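The Woman Who Reads the Lost Property

October 25, 2020

Hiwot Habte has a rule for the lost property office at Gesetti, the ferry terminal where she has worked long enough to have opinions about its carpet. The rule is that you never ask why.

"A man came in for one shoe," she says. "I gave him the shoe. He said thank you. I went home and told my sister, and she asked me what happened to the other one, and I have been annoyed ever since."

Last year her office took in 3,190 items. It gave back far fewer than she would like, and most of those were phones. People come running for phones. For umbrellas they don't so much as call.

We met in the back room, which has one window, a kettle and a heater that Habte turns on by kicking. She keeps the ledger on paper. There is a computer system too, called Kandum, and she fills that in after lunch, with the expression of someone feeding another person's cat.

"Kandum wants a category," she says. "It has a list. Clothing, electronics, documents, other. You would not believe how much of human life is other."

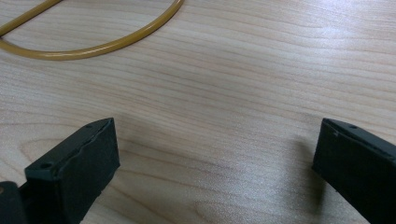 Her handwritten entries are better. She reads me a few, following the line with a pencil. "Green scarf, smells of oranges." "Book, last chapter torn out, on purpose I think." "Birthday cake, declined to store." The cake was eaten by the night shift, and the owner turned up the next morning. Habte describes the conversation as short.

Her colleague Sosina Ayele, who handles the counter, takes a softer line. Ayele believes that people leave things behind when they are tired, and that a person who has lost a glove has probably lost something else that week. Habte believes that people leave things behind when they don't look at the seat.

"She gives them tea," Habte says. "I give them a form."

From the counter, Ayele calls out that the form has three pages.

"Two," says Habte. "The third is a map to the bus stop."

The law of the office is that items are held for 40 days and then go to auction, or to charity, or, in the case of dentures, somewhere Habte will not discuss. She dislikes the fortieth day. She has been known to write a wrong date in the ledger so that something stays on the shelf until December, and when I point out that she has just said this to a reporter, she looks at my notebook for a while.

"Write that it was the computer," she says.

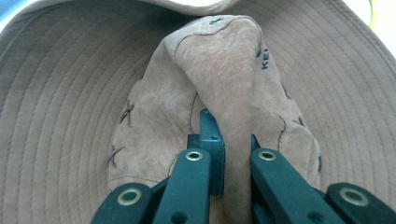 What nobody claims

The auction lots are put together by Sumeya Tekleab, who drives over from the Feyisa depot with a van and no sentiment whatever. Umbrellas sell by the bundle. Suitcases sell shut, and the bidders like to shake them first.

"I had a man pay good money for a suitcase full of other people's brochures," Tekleab says. "He came back the next time and bought another one. You can't help some people, and I don't try."

Habte has bid only once herself, on a radio. It didn't work. She took it home anyway, left it on the ferry a week later, and had to fill in the form.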